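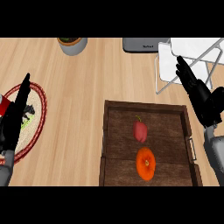
The Miltby produce swap is back for its sixth summer, and so, I'm sorry to report, is the zucchini.

For newcomers: you bring what your garden made too much of, you put it on a table, and you go home with what somebody else's garden made too much of. It runs from 9 in the morning until the tables are bare or everyone is hungry, in the yard behind the old Hoxha bakery on the Sulidholm road. No money changes hands. There used to be a points system, with tokens, which lasted one morning and ended two friendships.

Last year we weighed everything that came through, mostly to settle an argument. The total was 445 pounds. Zucchini and its relatives made up far more of that than I am comfortable putting in print. We had 71 households on the sign-in sheet, and I would guess that most of them arrived with a squash and a hopeful expression. A fair number left with a different squash.

So a few requests. If you grow anything that isn't green and shaped like a rolling pin, please consider bringing it, even if it's only a handful. Herbs go in minutes. So do plums, garlic, and anything a child can eat on the walk home. Beans are always welcome, though please pick them before they reach the stage where they could hold up a tent. Eggs are fine if they're clean and you write the date on the carton. Jam is fine too, but label it. We had a jar last August that was either fig or chutney, and the family who took it still hasn't decided.

Azadeh Vahidi will again run the seed table, where you can trade packets you bought in a burst of optimism in March and never opened. She has asked me to say that seeds saved from supermarket peppers are welcome but come with no promises. She is also looking for climbing beans of the Ornard type, the speckled ones that used to grow along the railroad fence before the fence was tidied up. If your grandmother had a coffee can of them in the cellar, now is the time to go and look.

Bring your own bags and boxes. Please also take them home again. I have spent the winter with a garage full of crates that belong to other people, and several of you have walked past them and admired them.

Parking is on the bakery side only. The neighbors across the way were very gracious last year about the van on their dahlias, and I'd like to keep it at one van.

Anything left at the end goes to the kitchen at the Sulidholm community hall, where they make soup out of it. They have asked, kindly and in writing, whether there might be fewer marrows this time – the word "fewer" was underlined. I have passed the message on to my own garden, which has responded by putting out more flowers.

If you can help set up tables, come at 8 and look for the person swearing at the folding legs. Coffee is provided. So is zucchini bread, and you will be expected to take a slice.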